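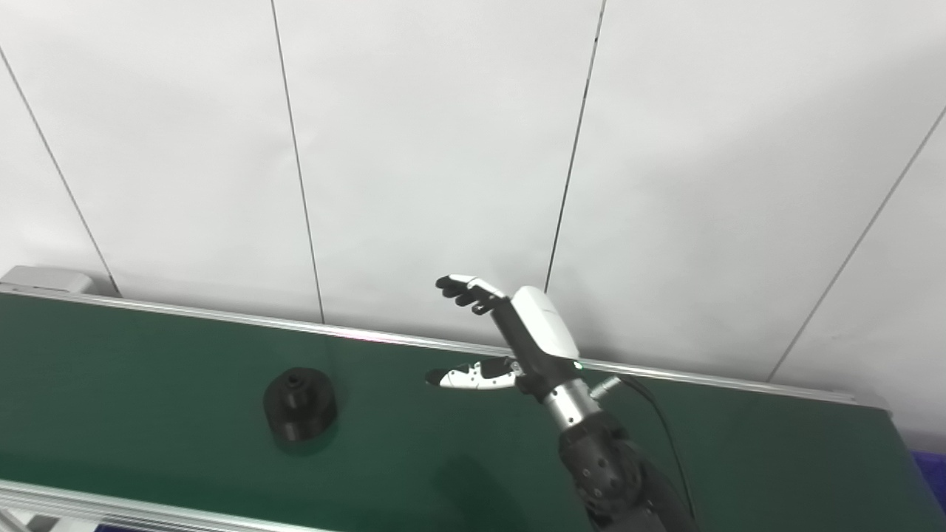

The last three weeks went into one function, and I want to write down why, before I forget how stupid the bug was. Our sorting controller is called Kumley. It gets the pose of the part from the perception node, asks the planner for a grasp, and sends the hand above the belt. After that the hand must wait until the next pose is confirmed.

The waiting was the problem. The planner kept the belt frame from the previous cycle, so when the conveyor stopped and started again, the target was wrong by 50 milliseconds of belt travel. For big parts you don't notice it. For a small ring it is enough to miss.

I found it by replaying 1,382 logged cycles in Vellow, our little log viewer. Only the cycles with a belt restart had the error.
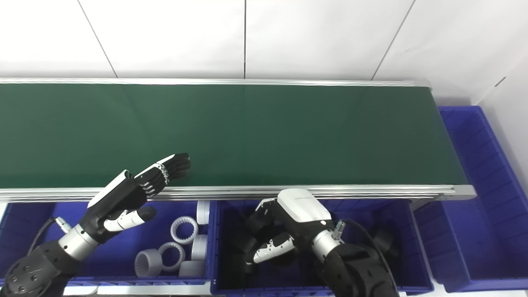
Katalin Bodnár wrote to me after my previous post that I should stop caching transforms completely and ask for a new one on every tick. She lost a month to the same thing once, and she doesn't believe in clever caches any more.

I think she is right for one arm. With two arms we share one transform server, and at 1,000 requests per second it began to answer late, which gave me a second bug that looked the same as the first. So I kept the cache, but now each entry has a time stamp, and the planner refuses anything older than seven milliseconds. If it refuses, the arm holds its position and asks again.
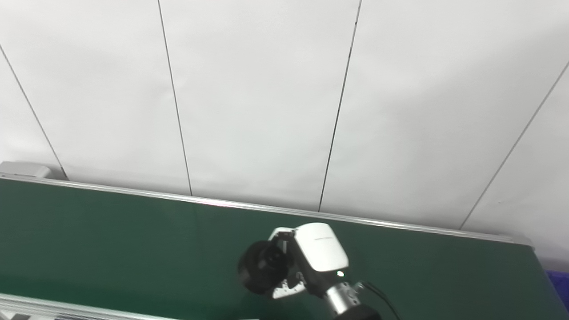
Hand over the green surface, indicator light on.

The hold state needed some care too. In the old code a hold was the same as a stop, and the trajectory was thrown away. Now the trajectory stays in memory and only its clock is paused. Lajos Vörös reviewed this part and asked for a test where both arms go to hold in the same tick. It failed two times before I got the lock order right.

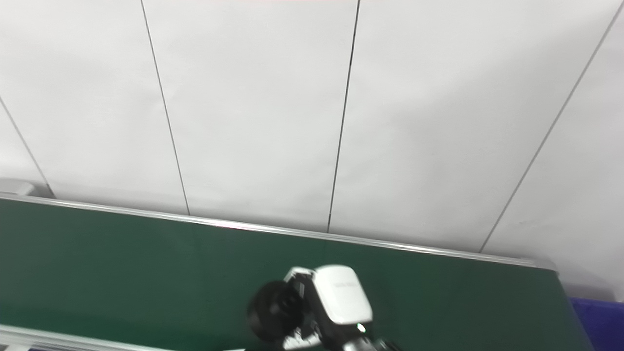 Still open

The Prelamden branch has the fix, but it is not merged. I want to run the replay again with the belt at full speed, and I must rename the config key, which is still called tmp_age_2. The merge is planned for November.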